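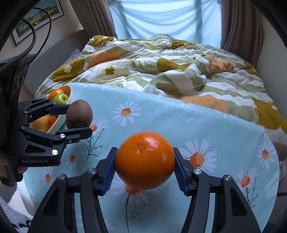
Print this page | E-mail this page
Search this site: Enter keywords Go

Plutley Robotics Short Course
Notes for Session 2: Grasp State and Timing
Posted 13 August 2021 by the course staff

Last time we closed a gripper. Today we find out whether it closed on anything, a question the driver will answer with great confidence and no evidence.

1. Width is not grasp

Droselov, our control stack, reports jaw width at 60 Hz. Width tells you how far apart the pads are. An orange and a clenched fist's worth of nothing can both look fine if your threshold is lazy. Compare the commanded width with the measured one and wait for the gap to settle before you set the held flag. One sample over the line is noise. Last June's class set the flag on one sample, and their planner carried air across the room very smoothly.

2. Two hands, two clocks

Each gripper stamps its own messages. Align the streams before you fuse them. Stasel will do this if you ask, and will also do it wrong if you leave the tolerance at its default of 300 ms -- long enough for a kiwi to change hands in one stream and stay put in the other. Set it to 60.

3. Perception

The Grewal detector is good at round things. It is too good at round things: printed flowers on a cloth will score as fruit at low confidence. Mask by depth first, then classify. Fruit inside the jaws is partly hidden by the pads, so fit the visible arc and don't trust the box center.

4. Homework

Replay the 600-frame log. Plot commanded and measured width for both grippers on one time axis, and mark every grasp and release. Label your axes -- yes, again. Hand in the plot and the script that made it.

Print this page | E-mail this page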